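Mindholm's open day in Berstead drew 70 visitors in January 2019, most of them from contract electronics shops. The company builds handling cells for small parts and sells them to plants that recover or assemble desktop computers.

The main demonstration covered part presentation. Components sit in a molded tray with a pocket or slot for each type, so the arm works from fixed positions.
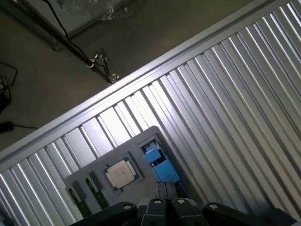
By R. Wolthorpe

A desktop CPU has its own square recess, and memory modules go in long parallel slots beside it. The tray lay at an angle on corrugated metal, and engineers spent much of the session on grip height above the heat spreader.

Mindholm rates the cell, called Rennie, at 900 parts per shift with one operator. Changing to another tray layout takes 4 minutes, according to the company. Orders open in October, with 2 pilot sites already under contract.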